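Wooden hairbrush: how do I clean it without wrecking it?
Posted by Prarnon, Thursday
Comments 17 | Shares 2

Hello all! I've finally treated myself to a proper wooden hairbrush after years of cheap plastic ones, and I love it. It's a paddle one with a rubber cushion, bought from the Leung shop near the station. My old brushes used to go straight in the sink with a squirt of shampoo and got left to soak while I had my tea. I mentioned this to my sister and she looked at me as if I'd said I boil my shoes.

So is soaking really that bad for wood? Mine has a month of fluff, hair and dry shampoo in it already and it's looking grey at the roots, if a brush can have roots. I'd also like to know where people keep theirs. My bathroom is tiny and gets very steamy, and at the moment the brush lives in a mug on the windowsill with the toothpaste.

riltell_reader
266 comments on this site

Oh, you're going to enjoy this, wooden brushes are lovely things to look after! Please don't soak it though. Water gets in round the edge of the cushion and through the little air hole, sits inside and goes musty, and the wood can swell and crack its varnish. I lost a beauty that way.

What I do every other Sunday:

Pull the loose hair out first, while everything is dry. The tail of a comb is brilliant for this. Slide it under the mat of hair, lift, and it usually comes away in one satisfying felty lump. Snip it down the middle with nail scissors if it's stubborn.

Then put a drop of mild shampoo in a bowl of lukewarm water, dip an old toothbrush in, shake it nearly dry and scrub between the rows. Go gently near the base. Wipe with a damp flannel, and then again with a clean one to get the soap off.

Dry it bristles down on a towel, overnight, nowhere near a radiator. Mine takes until the next afternoon in winter.

Once it's properly dry, a tiny dab of oil on the handle if the wood is bare. I use the Murkilex one for chopping boards and a bottle lasts for ages. Skip this if yours is varnished, it'll only sit on top and go tacky.
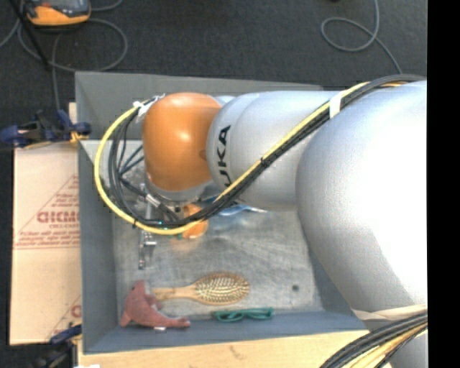
As for where to keep it, I'd get it out of that mug. Standing handle down in a damp cup is how the end of mine went black. Lay it flat, somewhere with a bit of air, and out of the bathroom altogether if you can. A shallow tray on the bedroom chest of drawers works a treat, and you'll find you use it more!

25 people found this helpful

mopsandbobs

just use a dry toothbrush. never washed mine in my life and its fine

Prarnon

Thank you both! Did the comb trick just now and got what looked like a small mouse out of it. So pleased! The mug has gone back to the kitchen and I'll do the toothbrush bit on Sunday. One more thing, does the same go for the little round brush I use on my fringe? It has a wooden handle but a metal middle.

riltell_reader

Same again, only dry the metal part with a cloth straight away so it doesn't rust where it joins the wood. Enjoy it!

Load more comments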